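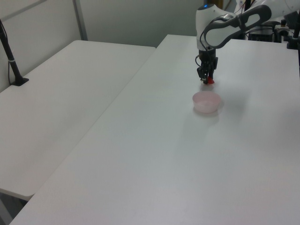

Stiltcombe tableware maker adds shallow bowl to its range

09/11/2023

Plastanholm, the Stiltcombe company that makes plastic tableware for schools and canteens, has added a shallow round bowl to its fall range. The bowl comes in a pale pink that lets some light through, and it will be sold from next week through the company's own store and through Limomside, its distributor.

The bowl has a wide, open rim and is meant for snacks, sides and small items that people want to keep in one place on a table or desk. Plastanholm said customers had been asking for something lower than its soup bowl, which has been in the catalog for years and is often bought for jobs that have little to do with soup.

A first run of 3,000 bowls was finished in October. Of those, 500 have been set aside for schools in the Stiltcombe area, which can order them at a reduced price until the end of the year. The rest will go to stores and to canteens that already buy from the company.

Özkan, the lunch counter across from the Stiltcombe bus station, has been using a small set of the bowls for olives and pickles. Staff there said the shape was easy to reach into and easy to wipe out, though they would have liked a lid. Plastanholm said a lid is being looked at but has not been scheduled.

The company employs 26 people at its site on the edge of town. It moved there from a smaller building behind the old market, and most of its molding work is now done under one roof. Finished stock is still stored separately and taken over by van twice a day.

Pink is the only color for now. A pale green and a clear version are planned, and a deeper bowl with the same rim may follow if sales hold up through the winter.

The store is open Monday to Saturday. Schools that want the reduced price should order by email and include the name of the person who will sign for the delivery.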